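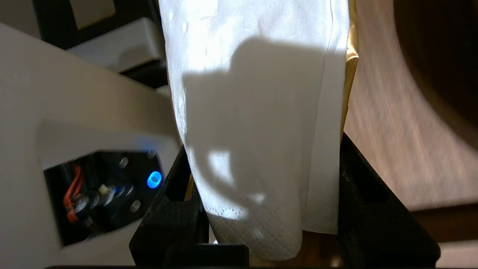
Photo: Jasper Van Loon, wrist camera, Nelavard bench. September.

Napkin work again, late morning into the afternoon

Starting this a bit after two with my lunch still in its wrapper, so forgive the wandering. I want to get the morning down before I lose it, mostly for Jasper, who takes over the bench next, and partly for me, given how badly I remembered the last long session.

We're at 1,709 kept episodes on the soft goods set as of the noon sync. The target Bimla and I agreed with Fodgate is still 3,000, and I'm feeling pretty good about it, better than I was at the end of August anyway. Of what we have, 559 are napkins and tissues, and the rest is washcloths, the two kinds of dish towel, and that stack of felt squares that I would be happy never to see again. Napkins are where the policy is weakest, so napkins are where the time is going.

The main thing I learned today is about where to close. I'd been coming down on the napkin from straight above and squeezing as soon as the tips were on either side of it, and the paper kept slipping sideways once I lifted. Bimla watched me do this for a while (very patiently, I have to say) and then asked whether I'd tried letting the fold sit lower between the fingers before closing. So I did, and it's a lovely difference. With the fold down low there's more paper between the pads, the bottom bunches up into a rounded end, and the whole thing hangs upright in front of the wrist camera where you can see it. I redid 18 of the morning's grasps that way and kept every one of them. I only threw out the old versions of the ones that dropped. The ones that slid but held I've left in, tagged "slide", as I think the model ought to see a few of those.

Now, the light. I'm of two minds about this and would like opinions. The top of the napkin comes out so bright it's nearly glowing, and then there's a big gray shadow right across the middle with a lumpy outline that has nothing to do with the shape of the paper. To a person it's obviously a shadow. To the segmenter we borrowed from the Brinano work it is apparently a second object, and it drew a very confident mask around it on several clips. My first instinct was to move the lamp. Then I thought about where this arm is meant to end up, which is people's kitchens and break rooms, and how little say we'll have over the lamps there, and I put the lamp back. What I'd propose is that we keep the hard shadow in part of the set on purpose and write the lamp position in the session notes so that it can be filtered. Jasper, please write down yours too, even if you think you haven't moved it.

The gold foil is a related headache. Shiny, crinkled, and when a strip of it runs down beside the paper and goes behind the right finger, the labels get muddled about which thing is being held. I don't want to take the foil out of the set. A napkin next to a wrapper is about as ordinary a thing as you could ask a robot to deal with. But the instruction text has to be careful. "Pick up the napkin" is fine. "Pick up the white thing" is not so fine when the arm's own housing is white and fills up a good part of the left side of the view. I found a number of the older labels that say "white item" and I've started changing them. It's slow going but rather soothing with the radio on.

On that subject, the housing. Through the opening in it the wrist camera sees the orange wires and that little blue LED the whole time, and Jasper raised the question last month of whether we should mask the region off. I've gone back and forth. It sits in the same place in every clip, so I'd expect the model to learn to ignore it in short order. On the other hand the LED throws a faint blue onto the panel around it, and I don't love having a light source in the picture that means nothing at all to the task. My suggestion is we train one small run with the mask and one without, on napkins only, and stop guessing. I'll set up the config if somebody else will babysit it overnight.

Teleop notes, for whoever is on next:

The embossed napkins behave differently from the smooth ones. My feeling is that the dimples give the pads a bit more to hold, but that is only a feeling in my thumb and I haven't measured it. Please keep the two kinds in separate sessions until we have.

Go slower in the last little bit of the close than you think you need to. The recorder doesn't mind, and the grasps are nicer to look at afterward.

Wait a beat after the lift before ending the episode. I have trimmed so many clips that stop while the paper is still swinging.

Nishad still hangs if you rename a session while it's uploading - I did it again this morning and had to restart the whole thing. Nothing lost, as far as I can tell, but I haven't compared file by file.

Still to do: finish the "white item" relabel, ask Bimla about a second napkin brand, send the lamp question around, wipe the finger pads. Also find out whether Fodgate wants the dropped attempts delivered or only kept on our side. Their last message could be read either way, and I've now read it both ways several times over.

Going to eat this sandwich and then do another batch with the fold low.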